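Workshop notebook, Prinden bindery bench
2023-12-15
6 min read

Paste tests, continued. Ah-rin asked for the wheat starch notes to be written up properly before the break, so the loose sheets from the last fortnight are copied in here and can go in the recycling.

The job is still the Brukham parish account book, dated 1718 on the first leaf. Sewn on four raised thongs, two of them broken at the lower joint. Text block sound apart from the first gathering and the last two, which have been damp at some point and have gone soft at the foot. Boards are detached but both present. Spine leather is mostly gone to powder. Lucienne wants it rebacked and the old boards kept, and I agree with her, but the paper has to be settled first.

Batch A was made at one part starch to four of water, soaked overnight, cooked for 40 minutes over a low heat, and left to cool in a covered bowl. Sieved twice through the horsehair sieve. It came out stiff and slightly grainy. I put that down to the heat dropping halfway through when someone needed the other socket. Thinned for tissue repairs it separated within the hour. Not usable for anything fine. I kept it for the spine linings on the dummy.

Batch B was the same starch with the same soak, but one part to five, and stirred the whole time without a break. Much better. Smooth, translucent, dropped off the brush cleanly. Sieved three times, then worked on the board with a few drops of water until it would take a brush mark and hold it. This is the one I would use on the book.

Batch C was from the new bag that came from Prultton. Same method as B. It thickened sooner and ended up tighter, and the colour is a shade greyer when dry. Elaheh thinks it is milled differently. I have written to ask them but they won't answer before January. 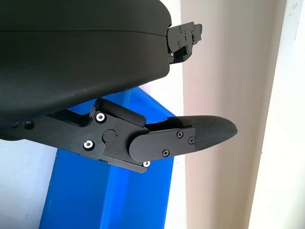
Test strips: each batch brushed out on offcuts of the handmade paper, medium tissue laid on, blotter and board on top, then under a light weight. Left until the following morning. All measured flat. The A strips cockled at one corner, B and C did not. Peeled back by hand after drying, B gave at the tissue and left the paper surface alone, as it should. C held harder and lifted a few fibres from the support. On a sound modern sheet that would be no trouble. On the soft foot margins in the last gatherings I would not risk it.

So: B for all leaf repairs, C kept for leather and for the linings, A finished up on practice pieces.

Reversibility check on B. Damp blotter over the repair for ten minutes, then lifted with the thin spatula. Came away without pulling. Repeated on a second strip with the same result. Azadeh asked whether ten minutes is too long for the iron gall pages. She is right to ask. The ink on the receipts side is brown and has haloed in several places, and I don't want to move it. For those leaves we should use the remoistenable tissue, prepared with gelatine, and keep water out of it as far as we can. Lucienne has a sheet already coated. I need to ask her what strength she made it.

Ink test, done with Azadeh watching: bathophenanthroline strip, barely damp, pressed on a flourish in the margin of the third leaf. Went pink straight away. Same on the seventh leaf. On the title it stayed white, so the title may be a carbon ink or a later addition. The hand does look different. Noted for the catalogue, though it isn't our business to decide.

Leather. Banafsheh has pared the first piece of calf for the reback. She took it down at the turn-ins and left it fuller across the bands. I thought it still thick at the head, and she took a little more off. The colour is too yellow beside the old boards. We tried two dye mixes on scraps, a weak walnut brown and the same with a touch of black. The second is nearer. It dries lighter than it looks when wet, so judge it the next day and under the window, and never under the bench lamp. The scraps are pinned to the back page of this book.

She also asked for the paring knife to be left alone between sessions. It had been used on card. Please don't.

Thongs. The two broken ones can be extended with linen cord frayed out and pasted down onto the old alum-tawed stubs. I would like the new cord to go through the original holes in the boards, if the wood around them will stand it. The lower board has a split running from the third hole towards the edge. It has been glued before, with something brown and brittle, probably hide glue. Most of it came out with the point of a scalpel. The split closes by hand with light pressure. I will consolidate that before anything is laced.

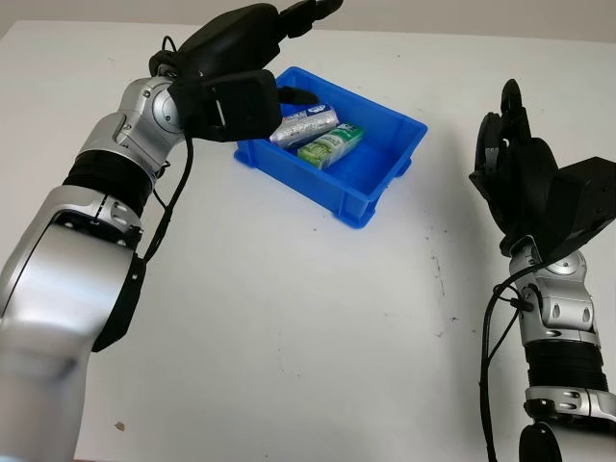
Press: the standing press is still stiff in the last turn. Wiped the thread down and put a little wax on it. Better, though it catches in the same place. The nipping press is fine. The boards for the nipping press need new blotter on both faces, as there is an old paste line showing through on one.

Supplies. We have 70 sheets of the medium tissue and one part roll of the light. The light will not last past January if we start on the Sandhu letters as well. Elaheh is putting an order together, and I have asked her to add:

- light tissue, two rolls
- blotter, heavy, one pack
- linen thread, 18/3, unbleached
- polyester web, one roll
- a replacement for the small hake brush, which is shedding

Silicone release paper we have plenty of. Someone bought a box of 1000 sheets before my time and we are not halfway down it.

Labels on paste jars: batch letter, date made, initials. The jar at the back of the fridge with no label has been thrown out. It smelt sour and had a pink bloom on the top. Paste keeps four or five days at most and we should be making less of it each time.

Still to do on the Brukham book:

Finish surface cleaning on the last gathering (smoke sponge only, no eraser).
Collate once more before any sewing. My count of leaves and Azadeh's differ by one and I suspect the stub after the index.
Photograph the spine folds.
Ask Lucienne about the gelatine strength.
Consolidate the lower board.
Second coat of dye on a fresh scrap, walnut and black.

The owner would like it back in April. That is possible if the leaf repairs are done by the end of January and the boards behave. Ah-rin will write to him about the split.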